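Emcombe Play Kitchen: Wednesday check of the sorting bins
Checked by Morenike Bako, bin 2 of 3

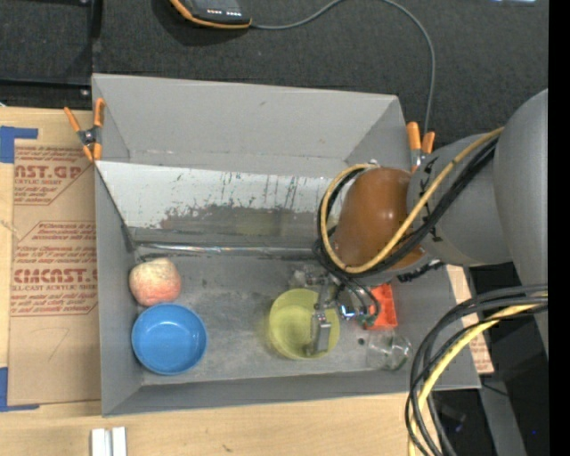

1. The bin itself
Walls: OK. I ran a hand along all four sides and over the top edges and found no splits or sharp bits. These grey bins are brilliant, they take such a bashing and still sit square on the table!
Floor: OK, needs a clean. Pale and dark stains. Warm soapy water first, then a proper rinse. Please don't use the scouring pads from the sink.
Sloping panel: ACTION. Scratched all over, and the white surface has come away in a broad patch along the lower middle. I pressed round the worn part and nothing lifted, so the bin can stay in use this week, but I'd love to see a new panel in before the August sessions. Job 691 raised with Viscombe.
Metal strip at the foot of the slope: OK. Firmly down from end to end. Do feel along it with a cloth and not a bare finger, just in case.

2. Table
OK. Steady, no wobble, no splinters on the edges. Lovely table, this one. The bin should be set well back so that nobody leaning on it can tip it.

3. Bowls and cups
Blue bowl: OK. Smooth inside and round the rim, no chips. My favourite thing in the whole kit and still looking smart.
Yellow-green one: OK. Rim checked all the way round.
Clear one: OK, with a comment. It's very easy to miss against a grey floor, so feel for it when you empty the bin (I nearly tipped it out with the rinse water last time). Hold it up to the window to look for hairline cracks. If you find one, it goes straight in the bin, no taping.

4. Fruit
Peach: OK. Gorgeous colour on it, cream-yellow running into pink! Squeeze, turn it over, look for anything sticky or split. Wipe and put back.
If you add fruit from the Pokum box, check each piece against the small parts tube first. Anything that fits inside the tube stays out of this room.

5. Loose bits
Red-orange piece: OK. Straight edges, so go round the corners with your thumb for burrs.
Anything you can't identify: take it out, pop it in an envelope, write the bin number on the front and leave it in the office tray.

6. Layout
OK. There's open floor between the things on the left and the things on the right, and I'd really like us to keep it like that. Overfilled bins are where fingers get pinched. Bin 3 was far too full last time.

7. Cleaning
Spray: Kobzar, bottle 1561, in date. Top cupboard, child lock on.
Dry everything before stacking, bowls upside down on the rack.

Result: PASS with one action (panel).
Next check: same time next Wednesday. If the new panel turns up before then, please ring me, I want to fit it myself!
M. Bako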